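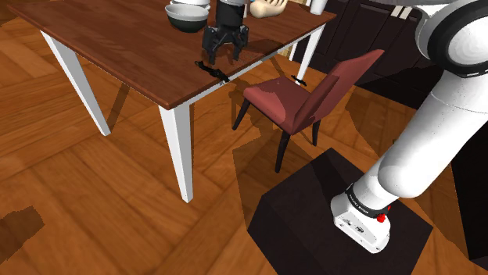 ## Call for students: join the Jomament manipulation team at Drillmont

Posted 2024-01-08 by Réka Boros, student coordinator

The robotics club of Drillmont College is looking for new members for its team in the Jomament student competition. We have nine open places. The final is in October, and the work begins as soon as the group is complete.

In our category the whole competition is held in simulation. Each team receives the same virtual home with furniture and small objects, and the same arm with a two-finger gripper. The team has to write or train a controller which picks up the requested object and puts it where the task says. It is not necessary to own a robot. It is also not necessary to have touched one before, although you should be curious about how they fail.

### What the team does now

We work in Dralar, which is the simulator chosen by the organizers. Since last fall we have a working scene, a keyboard and joystick control, and a basic program for grasping. With bowls and simple shapes this program is acceptable. With tall and narrow objects it is weak. The hand often comes at a bad angle, touches the object too early, and the object falls before the fingers close. Much of the coming work is in this area.

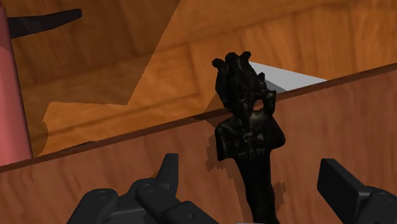
The other large part is the collection of demonstrations. A person drives the arm by hand through the task, the simulator records everything, and later the recordings are used for training. Our goal is to have 4000 recorded attempts before the summer break. Failed attempts are kept too, but they must be labeled correctly, and this is slower than people expect.

### Whom we are looking for

**Operators.** You will drive the arm in the simulator and label your recordings. Patience is more important than speed. We ask every operator to complete 200 attempts in the first month, which is comfortable if you come to all of the sessions. Students from any department can apply, and in the past our best operator was studying music.

**Programmers.** You should be able to write Python without help in simple things and to read the code of another person. Experience with training of neural networks is welcome. Jad Kassab leads this group and he will give you a small first task, usually a bug which has annoyed us for some time.

**Scene builders.** You will prepare the rooms for practice: place the furniture and the objects, change the light and the shadows, check that nothing falls through the floor. If you have made levels for games or used any 3D program, you already know the larger part of it. Finlay Rennie is at present alone with this work and would be glad for company.

**One writer.** The competition asks for a technical report in English. The writer follows the experiments during the year and keeps the notes in order, so that we do not write everything in the last week like we did before.

### Time and place

There are 2 sessions every week, in the evening, in the computer room of the Bakos Building. Please plan to come to both of them in the first month. Afterward one is enough for operators and scene builders, and programmers may do a part of the work from home. During exam weeks we do not meet.

The membership is free. The college pays the entry fee of the team. Travel to the final is paid for those who have taken part regularly until the end of the summer term; we decide on the list together with our faculty advisor, Firouzeh Parsa. We cannot pay for working hours. Students of engineering may ask for the team to be counted as their project course, but this has to be agreed with the advisor before you start.

### How to apply

Write a short message to the club mailbox, or leave a letter in our box at the entrance of the Bakos Building. Please include:

- your name, department, and year of study
- the role which interests you, or two roles in order of preference
- a few sentences about something you have built, repaired, or programmed (it may be unfinished)
- the evenings when you surely cannot come

We do not need a CV or grades. You will receive an answer from me or from Emiko Iwasaki, who organizes the trial evenings. At the trial evening you try the arm in the simulator with one of us beside you, and you can ask what you want. Applicants for programming also look at a piece of our code and tell us what they would change in it.

If you are not sure which role is suitable for you, please write anyway and say so. Laptops are not needed, the room has its own computers, but bring a mouse if you dislike the old ones.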